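Kundum Residents' Workshop Group
Minutes of the meeting held on Mar 13, 2026

Chair: Ridwan Hutapea
Notes: Wevlow desk

1. Minutes of the last meeting
Agreed, with one correction. The shelving quote from Liew was for the back store and not the shop floor.

2. Can machines do any of our chores yet?
The chair had promised to bring this back after the argument about the cleaning rota. He had read through the Zudix notes on two-armed machines and gave his view of them. He said his question was a narrow one: of the jobs on our own list, which could be handed over this year, which might be handed over later, and which should be left alone.

The list as it stands is wiping down benches, folding towels and dust sheets, sorting the returns shelf, wrapping breakables, and emptying bins.

He thought soft things were the hard part. A box has the same shape every time it is picked up. A cloth or a sheet of tissue does not, and a machine has to find an edge, hold it with both hands and keep hold while the rest hangs wherever it likes. People do this without looking.

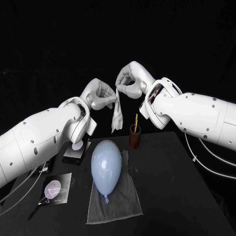

The notes give a good deal of space to handling thin material near something that marks or bursts easily, and the chair thought this was the nearest thing to our wrapping bench. We wrap glass and painted ware, and the paper has to go round snugly without anyone leaning on the item. He would want to see the whole job done many times over, start to finish, before he believed in it.

A question was asked about speed. The chair said he had no figure he trusted. A person on our bench wraps 30 pieces in a morning and also answers the phone. If a machine did fewer but did them overnight, that might still be worth having.

Cost was discussed briefly. The tools budget stands at £766 until May and would not cover a machine of any kind, so the matter is one of hire or a visit. Two members asked that the dust extractor be fixed first — this was noted.

On folding, it was felt that a towel laid flat on a table is a fair test and a heap out of the dryer is a different one. Any trial should use the heap.

The chair then turned to hands. He said most of the machines he had seen before used a two-fingered grip, fine for bottles and tins. Fingers and a thumb ought to suit tissue better, but there is more to go wrong in them and more to mend, and he did not know who locally would mend them.

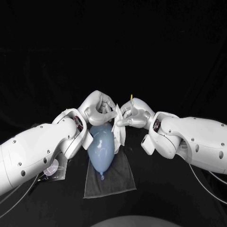 Wevlow disagreed with some of this and asked for it to be minuted. The bench is not short of hands, Wevlow said, it is short of people who will do the bins, and a machine that could manage bins and nothing else would be more use to us than one that could wrap a teacup. The chair accepted the point about the bins. He still thought wrapping was the better trial, as a mistake there would be plain to everyone straight away.

Agreed:
— Wrapping and folding to be the two jobs put forward for any trial.
— Bins to be added as a third if the supplier will quote for it.
— No money to be spent before May.
— The present rota stays as it is.

Action: chair to write to Zudix asking for a visit and a full, uncut showing of one job.

3. Returns shelf
There are 46 items still unclaimed. Labels to go on by the next meeting, after which they will be sold.

4. Any other business
The side door is sticking again. Liew to be asked to look at it when they come for the shelving.

The meeting closed at 9.15.

Comments (3)

benchtwo
Can we add sweeping to the list? It takes longer than the bins and I have done it every week since the new floor went down.

Maureen T
I agree with the chair about the heap out of the dryer. Anyone can fold one flat towel. Fitted sheets would settle it for me.

oldlathe
Item 4, the door is not sticking, the hinge has dropped. Two longer screws would do it — I have some.

Contact the group | © Kundum Residents' Workshop Group | Back to top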